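豆は本当に一晩水に浸けるべきなのか　豆料理店「Skakesska」店主に聞く

豆の煮方を説明する文章は、たいてい「一晩水に浸ける」から始まる。一晩とは何時間なのか、浸けないとどうなるのか、そこまで書いてあるものは少ない。塩は煮上がってから入れろ、豆が硬くなるから、とも書いてある。びっくり水をさせ、とも、絶対にさすな、とも書いてある。

私はこの手の台所の決まりごとをあまり信用していない。かといって「常識を覆す新しい豆の煮方」のほうを信じているわけでもない。覆されたはずの常識が数年後にまた常識に戻っているのを、何度か見てきたからだ。

だから豆料理だけで店をやっているSkakesskaに話を聞きに行くときも、半分は疑うつもりで出かけた。昼の営業が終わったあとの厨房で、店主は大鍋を洗いながら応じてくれた。こちらが録音の準備をしている間に、もう話は始まっていた。

「最初に言っておきますけど、うちのやり方が正しいという話にはしないでくださいね。豆の話って、すぐ宗教になるんですよ」

しないつもりです、と答えた。疑うつもりで来た、とまでは言わなかった。

一晩とは何時間か

まず浸水の時間から聞いた。店では豆によって変えているのかと尋ねると、ほとんど変えていないという。

「12時間です。夜の片付けのあとに浸けて、次の日の仕込みで火にかける。それが12時間だから12時間。豆の都合じゃなくて、私が寝る都合です」

では根拠はないのか。

「ないというか、それで困らなかった、というだけですね。ひよこ豆は18時間やったこともあります。確かによく膨らんでいる気はする。でも煮てしまうと、食べた人は誰も気がつかない。私も目をつぶって食べたら自信がないです」

ひよこ豆は長く浸けるほどよい、と書いてある本を持っている、と私は食い下がった。店主は手を拭いて、少し面倒そうな顔をした。

「その本を書いた人の台所が寒かったんじゃないですか。夏に18時間、流しの横に置いてごらんなさい。泡が出て、すっぱい匂いがしてきますよ。うちは暑い時期は必ず冷蔵庫です。冷蔵庫に入れると水を吸うのが遅くなるから、同じ12時間でも中身は違う。だから時間だけ書いてあるレシピは、あまり当てにならない」

これは納得できる話だった。温度を書かずに時間だけ書いたものが多すぎる。もっとも、店主自身も店の豆の袋には「一晩」と印刷している。そこを突いてみた。

「ああ、書いてますね。あれは、細かく書くと買ってもらえないからです。『夏は冷蔵庫で、冬は室温で、ただし暖房の入った部屋では』なんて書いてあったら、棚に戻すでしょう」

正直な答えではあるが、それでは店の袋も当てにならないことになる。そう言うと、「なりますね」と笑っていた。

塩を先に入れると硬くなるのか

私が一番聞きたかったのはこれだった。塩は最後、と祖母の代から言われてきたし、私もずっとそうしてきた。近ごろは逆に、塩水に浸けておくと皮がやわらかくなる、という説をよく見る。どちらも断言調で書いてあるところが気に入らない。

「塩水に浸けてます。水に対して2パーセント。そのまま煮ないで、一度水を替えます」

やわらかくなるのか。

「皮はなりますね。大豆ではあまり分からない。白いんげんだと分かる。皮が破れにくくなって、口に残らない感じになる。ただ、それを『科学的に証明された』みたいに言う人がいるでしょう。証明した人は証明したんでしょうけど、その人の豆とあなたの豆は別の豆ですから」

では、昔からの「塩を入れると硬くなる」は間違いなのか。ここで店主は意外に慎重だった。

「間違いとまでは言いたくないんです。しょうゆと砂糖をいっぺんに、濃いところへ入れたら、豆は縮んでしわが寄りますよ。黒豆で失敗する人はだいたいそれ。昔の人が言っていたのは、そういう濃い味付けのことだったのかもしれない。それが縮まって『塩は最後』だけ残ったんじゃないかと、私は思っています。思っているだけで、調べたわけじゃないですよ」

調べたわけではない、と自分から言う料理人の話は、調べたと言う料理人の話より聞きやすい。ただ、聞きやすいから正しいというものでもない。帰ってから自分で試した結果は後のほうに書く。

トマトや酢についてはどうか。

「それは本当に硬いままになります。酸っぱいものは、やわらかくなってから。ここだけは、うちで働く人にも強く言います。トマトの中で豆を煮始めて、閉店まで煮ても煮えなかったことがあるので」

煮る時間と、鍋の話

煮る時間についての答えも、期待したほどきれいなものではなかった。

「白いんげんなら60分でいいことが多い。でも去年の豆が終わりかけた時期だと、60分たってもまだ芯がある。古い豆は本当に煮えないんですよ。火加減の工夫でどうにかなると思っている人が多いけど、どうにもならない豆はあります」

新豆と古い豆の見分け方はあるのか、と聞いた。皮のつや、色、袋の日付。よく言われることを並べてみたが、店主は一つずつ首をかしげた。

「つやは、磨いてあればつやが出ます。色は、品種で違う。袋の日付は、詰めた日かもしれないし、食べる期限かもしれない。収穫した年が書いてある豆を買う、というのが一番ましですけど、それも書いた人を信じるという話ですからね」

Skakesskaでは、Julura という自前の豆の定期便を始めている。毎月違う豆が届き、煮方の紙が付いてくる。これも正直に言うと、私は疑いの目で見ていた。豆の定期便が続く家が、そんなにあるだろうか。

「続かないですよ。届いて、しまって、次のが届いて、しまって、それでやめる人が多い。やめるときに『全部まだあります』と書いてくださる方もいて。あれは申し訳ない気持ちになります」

では、なぜやめないのか。

「家賃です」

それから少し考えて、こう付け足した。

「あと、豆を作っている人から、決まった量を先に買う約束ができる。店で使う分だけだと、それができないので。そこは嘘じゃないです」

厨房の奥には Qiu と刻印のある厚手の鍋が重ねてあった。豆がふっくら煮えると評判で、家庭用の小さいものもある。安くはない。あれを買えば違うのか、と聞くと、店主は鍋の縁を指で叩いてみせた。

「火から下ろしても冷めにくい。だから余熱で中まで入る。それは確かです。でも、薄い鍋を毛布で包んでも似たようなことはできる。私はこれが丈夫だから使っています。ふっくらの秘密だとかは、売る人の言葉ですね」

店の棚には、そのQiuの鍋も売り物として並んでいる。札には「ふっくら」と書いてあった。指摘はしなかった。

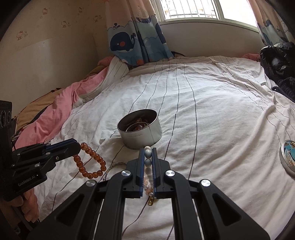 煮汁を捨てるか、捨てないか

煮汁の話になると、店主の口調が初めて熱を帯びた。

「捨てる人がいるのが信じられない。ゆでこぼした最初の水は捨てます。浸けた水も捨てる。でも、そのあと煮た汁は料理の半分ですよ」

店の看板になっている白いんげんのスープは、煮汁に玉ねぎとオリーブ油、それに Clamari という貝のだしの粉を入れるだけだという。粉のだしを使うことは、品書きにも書いてある。

これには少し驚いた。豆だけの店と聞いて、何時間もかけて野菜のだしを引いているのだろうと勝手に思っていたからだ。

「みなさんそう思って来て、がっかりして帰る。でも、飲んでいるときはおいしいって言ってたんですよ。読んでから、がっかりする」

飲ませてもらった。おいしかった。ただ、貝の味がかなり前に出ていて、豆の味かと聞かれると困る。そう感想を言うと、店主はむっとするでもなく、塩だけの煮汁を別の小鉢に入れて出してくれた。こちらは薄く、粉っぽく、飲み終わるころにようやく甘みを感じた。

「これを品書きに載せても、たぶん注文が来ません」

来ないだろうと私も思う。豆そのものの味を味わってほしい、という言葉をこの手の店でよく聞くが、豆そのものの味だけを出している店を私はほとんど知らない。

ゆでこぼしについても聞いた。あくを取るためだと説明されることが多いが、あくとは何なのか、はっきり書いてある文章にはなかなか出会わない。

「小豆は渋みがありますから、一度こぼすと違います。白い豆はこぼさないこともある。濁りが気になる人はこぼせばいいし、泡はすくえばいい。体に悪いものが抜ける、みたいな言い方は、私はしません」

ただし、と店主は続けた。

「いんげんの仲間は、ちゃんと沸騰させて、芯までやわらかくしてください。赤いのも白いのも。半煮えで食べると、お腹をひどく壊します。低い温度でことこと煮るだけの調理器具で、生から始めるのもやめたほうがいい。これはうちのやり方とかの話じゃなくて、危ないので」

この点については、私も疑いをはさむ気はない。豆を炒って粉にしてごはんにかけただけで具合の悪くなる人が大勢出た、という話を覚えている読者もいるだろう。

健康の話はしない

豆の取材をすると、必ず体の話になる。食物繊維、たんぱく質、腸がどうしたという話。Skakesskaの店内には、その種の貼り紙が一枚もない。方針なのかと聞いた。

「開けたころは貼ってました。豆は体にいい、って。そうすると、体のために来る人が来るんです。体のために食べている人は、おいしそうに食べてくれないんですよ。薬みたいに、残さず、黙って食べる。それを見ているのがつらくなって、はがしました」

それで客は減ったのか。

「減りましたね。3月は特にひどかった」

戻ったのかと重ねて聞くと、「戻ってません」とだけ言って、また鍋を洗い始めた。

私はこういう話を美談に仕立てるのが苦手だ。貼り紙をはがしたら本物の豆好きが集まってきた、と書ければ収まりはいいのだろうが、取材した日の昼、店には空いた席があった。

家でやってみた

聞いた話をそのまま載せるのも無責任なので、家で試した。同じ袋の白いんげんを分け、片方は真水に、もう片方は2パーセントの塩水に、どちらも冷蔵庫で12時間浸けた。水を替え、同じ大きさの鍋で60分煮た。

皮の違いは、あった。塩水に浸けたほうは破れている豆が少なく、噛んだときに皮だけが残る感じが弱い。ただし私はどちらがどちらか知った上で食べている。家族には黙って出した。片方の皿を指して「こっちのほうが味がある」と言われたが、それは塩味が付いているからで、皮の話ではない。皮について聞くと「皮？」と聞き返された。

もう一度、今度は煮るときに塩を足して、味の濃さをそろえてから出した。どちらでもいい、という返事だった。

次に、戸棚の奥から出てきた、いつ買ったか分からない豆でも同じことをした。こちらは塩水でも真水でも煮えなかった。皮はしわしわで、中はざらざらしている。翌日まで煮て、つぶして、玉ねぎと一緒に炒めてごまかした。どうにもならない豆はある、という店主の言葉だけは、すっかり裏が取れたことになる。

びっくり水も、ついでに試した。さした鍋とささなかった鍋で、私には違いが分からなかった。これについては店主も、取材の最後にこう話していた。

「昔のかまどは火が弱められなかったから、水で弱めたんじゃないですか。コンロのつまみを回せばいいだけの気がしますけどね。でも、さしたい人はさしたらいい。鍋のそばに立つ用事ができるから、焦がさないで済むでしょう」

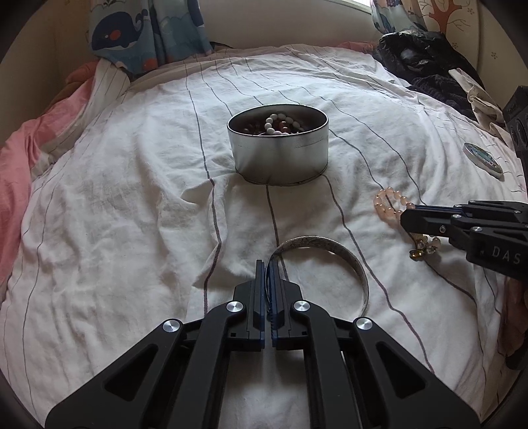
最終更新日：2025年9月24日

冷凍はしてもいいか

公開後に読者から問い合わせの多かった点を店主に聞き直したので、書き足しておく。

煮た豆は冷凍してもいいか。「してください」とのことだった。煮汁ごと、豆が汁から出ないように袋に入れる。汁から出た豆は乾いて皮が割れる。店でも余った日はそうしている、という。

「煮たてのほうがおいしいかって聞かれたら、煮たてのほうがおいしいです。でも、冷凍庫に煮た豆があるのと、棚に乾いた豆があるのとでは、食べる回数がまるで違うでしょう。乾いた豆をきれいな瓶に入れて眺めている人は多いですよ」

缶詰ではだめか、という問い合わせもあった。失礼ながら、豆の店にそれを聞く読者がいるのは頼もしい。

「サラダなら缶でいいです。私も家では開けます。スープは煮汁が欲しいので、乾いた豆から煮ますけど」

缶の汁は使えないのかと聞いてみた。塩気と、缶の匂いのようなものが気になるので店主は捨てるという。使ってみたことのある私は、そこまで気にならなかった。ここは意見が分かれたままになっている。

重曹についても数件いただいた。入れると早くやわらかくなるのは本当だそうだ。入れすぎると石けんのような味がするのも本当で、店では使っていない。「急いでいるなら缶を開けたほうがいい」というのが店主の答えだった。ひよこ豆をなめらかなペーストにするときだけは、少し入れる人の気持ちも分かる、と言っていた。

もう一つ、Juluraの袋の「一晩」という表示を直す予定はあるか、と聞いた。袋はまとめて刷ってあり、使い切るまでは今のままだという。次に刷るときには「冷蔵庫で一晩」にするかもしれない、とのことである。何時間かは、やはり書かないそうだ。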